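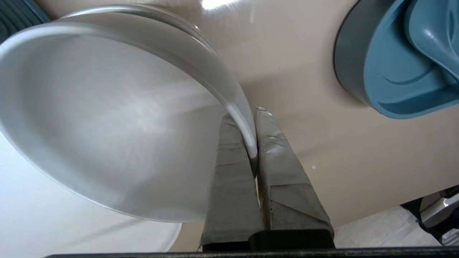
Kolář objected, on reading the first version of the coding scheme, that a shallow pan has only one place where it can sensibly be picked up, and that a category called "rim hold" would therefore swallow most of the data and tell us very little. The objection was a fair one for pans without handles. We kept the category and divided it by the angle of the base at the moment of lifting, and the rest of this section follows that division.

Figure 1. Rim hold on a large round aluminium pan, steep tilt. The side wall is straight and shallow. A white item, probably a bowl or plate, lies next to the pan.

4.2 Tilt and rim contact in the putting away of shallow pans

Shallow pans were treated apart from saucepans and lidded pots. A pan was classed as shallow if the height of its side wall was less than a quarter of its diameter and it had no fixed handle. Both study kitchens, Brovholm and Kulell, kept their shallow pans on an open shelf under the main work surface, in stacks sorted by diameter. Plates and bowls went on the shelf above. Trays were stored upright in a rack and are covered in Section 4.3.

An event began when a clean pan first left the surface on which it had been set down and ended when it came to rest on the shelf or on another pan. Moving a pan aside to reach a different item was not an event unless the pan was lifted clear of the surface. Sliding was logged separately. The full record holds 800 events. Of these, 688 were complete, with both the lift and the set-down in view, and 686 could be given a tilt class. In the remaining two complete events the pan was hidden behind a stack of bowls at the moment of lifting. The incomplete events are not used in this section, though they enter the stack-height figures in Section 4.5.

Tilt was defined as the angle between the base of the pan and the work surface, judged at the first moment at which the whole rim was clear. Three classes were used. In a flat lift the base stayed level or nearly so. In a shallow tilt it was visibly inclined but below 45 degrees. In a steep tilt it was at 45 degrees or more. Finer divisions were tried and dropped, as two coders working from the same material did not agree on them often enough. Agreement on the three-class version was acceptable, with most disputes falling at the border between flat and shallow. Annamalai and Türkmen coded every event independently, and Carnegie settled the differences.

Figure 1 shows a pan in the steep class. Contact is at a single point on the rim and the open side is turned away from it. The type matters to what follows because the rim is thin. A pan held at one point on a thin rim will turn about that point if the hold is weak, and the larger the pan, the further its centre of mass lies from the contact. Flat lifts from one point were accordingly rare with the larger diameters in both kitchens. Flat lifts of the smallest pans were common, and most of these used two points on opposite sides of the rim.

We distinguish three situations in which the steep tilt was used.

The first was removal from between other items. Where a pan stood close to bowls or plates, there was seldom room to reach both sides of it. The near edge was raised first, the far edge stayed on the surface and acted as a pivot, and the pan came away at an angle. Spacing on the work surface was thus a better guide to tilt than the size of the pan alone. At Kulell, where washed items were set down in rows with a gap between them, shallow tilts outnumbered steep ones. At Brovholm, where items of all kinds were set down wherever there was space, the order was reversed.

The second was checking. Cooks at both sites turned a pan towards the light to look at the inside before storing it. Brushed aluminium makes the check harder than might be supposed. Fine circular marks left by machining run round the interior, and under a strong lamp the curve of the side wall gives a bright band that can hide a film of grease at the corner between base and wall. Several cooks rolled the pan by a quarter turn to move the band elsewhere. We logged the roll where it was seen but did not make it a class of its own. Enamelled pans, of which Brovholm had a small set, were checked less often and more quickly.

The third was draining. A pan set down with its open side up keeps a little water in the corner, and tilting it lets the water run to one side. Draining tilts were held for longer than checking tilts. In practice the two ran together, and we did not attempt to separate them in the counts. Any reader wishing to reuse the data should treat duration as a mixed measure for this reason.

Set-down was coded on the same scale as lifting. A steep lift was usually followed by a flat or shallow set-down, with the pan levelled over the shelf. The exceptions were found at the lowest shelf position at Brovholm, where the clearance under the work surface did not allow a level pan to pass over the front of a tall stack. There the pan was passed in edge first, the leading rim was rested on the stack, and the trailing rim was let down. The method puts a scraping load on the pan beneath. Scratches on the inner walls of the pans in that stack ran mostly in one direction, from front to back, and were absent from the matching pans at Kulell.

Noise was raised by staff at both kitchens without our asking. Aluminium on aluminium rings, and a pan let down from one edge rings more than a pan set down flat. At Kulell a sheet of paper towel was placed between the two largest diameters. The kitchen manual gives scratching as the purpose, but staff we spoke to thought of it as a way of keeping the shelf quiet. Brovholm used no separators on the pan shelf in the period of the study. Ribbed rubber matting was tried there in May, after observation had ended, and we have no figures for it.

Mixed stacks deserve a short note. In a mixed stack a bowl or plate is stored inside a pan, or a pan on top of a bowl. Kitchen rules at both sites forbade it. It occurred at both sites all the same, nearly always at the end of the evening, and nearly always with one large white serving bowl which had no fixed place of its own. A straight-walled pan does not nest with a curved bowl. The bowl stands on its foot in the middle of the pan and the next pan down the line cannot be added, so that the stack ends there. Palaniappan argued for treating a mixed stack as a failure of labelling on the shelf, and at Brovholm the shelf labels had in fact worn off at that end. We report it as a separate outcome and draw no conclusion about its cause.

Three limits apply to the counts. Tilt was judged by eye, and a pan seen from nearly above looks less steep than it is. Both kitchens used pans from the same catalogue range, which fixes the rim profile; a rolled rim is thicker and would probably permit more flat lifts from one point. Lastly, the record covers putting away only. Pans taken down for use were handled under different time pressure and from a shelf that was already in order, and a short trial suggested that flat lifts were more common there. The trial, run at Kulell in February 2023, was too small to report in full.

For the layout proposals in Section 5 we carry forward two values from the present section: the clear height needed above a stack for a level set-down, and the free width needed on the work surface beside a pan for a lift from both sides. Each was measured for every diameter in use. The clear height is governed by the largest pan in the stack and the depth of its side wall. The free width does not depend on diameter and was taken as one hand's breadth on each side, following the spacing already in use at Kulell.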